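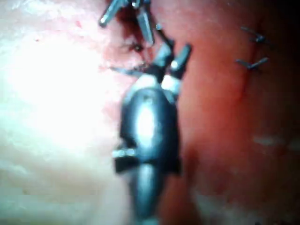

Fig. 1. Polished metal with strong highlights on a curved housing.

Unit 4: Specular reflection and gloss
Course notes, Seraina Frei

4.1 Terms
Light striking a surface is partly absorbed and partly reflected. Reflection is specular when the angle of reflection equals the angle of incidence, and diffuse when the light scatters in many directions. Most real surfaces do both.

4.2 Shape of the highlight
On a flat mirror, a lamp appears as an undistorted virtual image. On a convex cylinder the image is compressed across the axis, so a compact source is seen as a narrow streak parallel to it. A tighter radius gives a narrower streak. Surface roughness widens it and lowers its peak – the total reflected energy may change very little.

4.3 Measuring gloss
Gloss meters use a fixed angle, normally 20, 60 or 85 degrees from the surface normal. Use 20 degrees for high-gloss samples. Readings are relative to a polished black glass standard and have no physical unit. Clean the standard before each series.

4.4 Exercises
1. A ray meets a plane mirror at 58 degrees to the normal. Find the angle between the incident and reflected rays.
2. Repeat for 18 degrees.
3. Explain why a curved sample gives a false low reading on a flat-plate meter.

Reading for Unit 5: Alexiou, chapter 2.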